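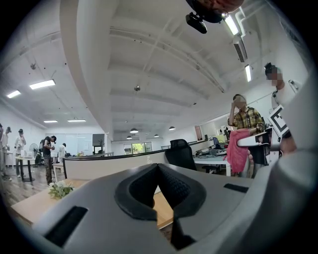 Gripper's-eye view from our Saturday session, V-shaped cradle at the bottom, office behind.

flonum_fan
Really pleased with this one! We've been testing whether demos recorded with hand-held grippers in a busy office (people standing about, fan, desks, the lot) train a better folding policy than demos from our tidy bench at Jedthorpe. Same 600 demos in each set, 3 training runs each, and the busy-office policy came out ahead every time. I was grinning all afternoon.

cedasby
Lovely stuff. How many test folds per run?

flonum_fan
30, all on cloths it hadn't met in training.

mothballs
Not convinced, sorry. Three runs isn't many, and your office set has more people recording, doesn't it? Different hands move differently. You might be measuring that and calling it background.

flonum_fan
Fair point, the bench set was mostly me. I still think the background matters, though. The bench policy went to bits as soon as we changed the lighting.

cedasby
I'm with mothballs on the hands, but the lighting bit is interesting. We saw the same on Zaki with plain white walls. Could you get the office lot to record on the bench?

flonum_fan
Yes! Already asked them. Should have a new bench set in July.

mothballs
That would settle it for me. Keep the marker the same size in both, please, ours drifted when we swapped it.

flonum_fan
Will do. I'll post the Flonum config tonight so you can both pick holes in it.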